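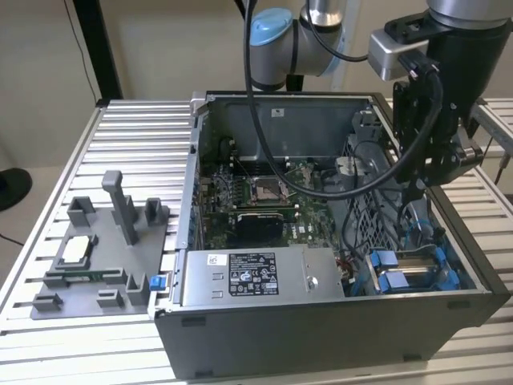
My neighbour reckons you should never fix anything that cost less than the petrol to get it to the shop. I've borrowed that line to open with, so let them laugh, then move on before anyone starts agreeing with it.

Slide 2. Saravden, population 2,077. Ask for hands: who has a dead appliance in the garage? Wait. Who is keeping it "for parts"? Wait longer. Keep own hand down, lie if necessary.

Tell the toaster story. Jinari brand, four slots, one working. Rang the service line, was told the element was not a serviceable item, was offered 80 cents off a new one. Pause here. It got a groan at the library and silence at the bowls club, where I suspect they took the 80 cents.

Slide 3. What the repair night is. Second month of winter, Marchuk Hall, doors at 6 pm, bring the thing and the cord for the thing. In its first year we looked at 182 items. Kettles, lamps, computers, a bread maker with a colour scheme I won't go into. Do NOT give the success rate unless asked. If asked, say "encouraging" and take a sip of water.

Slide 4. Why stuff is hard to open. Glue, odd screws, clips that snap if you look at them sideways. Hold up the Rurkix hair dryer. Try to open it. Fail. (This always works, in the sense that it never opens.)

Old desktop computers get a kind word at this point. Panel off, and you can reach most of what you'd want to swap. Compare with the phone in your pocket. Don't drop the phone this time.

Slide 5. What we're asking the council for: the hall at the community rate, a cupboard that locks, and spare parts prices printed on the box at the point of sale. They'll give us the cupboard.

Questions. Someone will ask about microwaves. The answer is no, we don't open microwaves. Someone will then ask about their microwave.

Chairs back against the wall by 9, urn off at the switch.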